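Unit 6: Open-Mesh Containers and Airflow
Course notes, Debora Fiore

6.1 Free area
Free area is the open portion of a wall divided by its total area. Solid rims and corner posts count toward the total. For a uniform grid, measure one cell and scale up – do not average cells near the rim.

6.2 Pressure drop
Air moving through a mesh loses pressure at the holes. At low speed the loss rises roughly with the square of the velocity. The contents usually matter more than the wall: a tightly filled container can block flow that the mesh would let through.

6.3 Worked values
Take a side wall of 200 square inches with a free area of 100 square inches. The ratio is 0.5. Covering 20 square inches of the openings leaves 80, and the ratio drops to 0.4. Use this second value in the Osholm problem set.

6.4 Container shape
A cylinder has no corners to trap still air, but cylinders leave gaps when stored side by side.

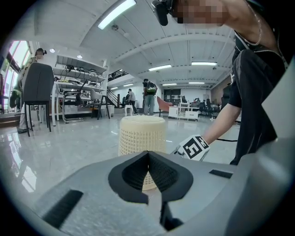
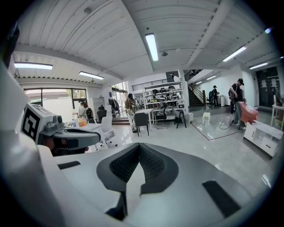 6.5 Reading and problems
Dal Bello, chapter on screens and grilles. Problems 3 to 7, due in October. Show units at every step.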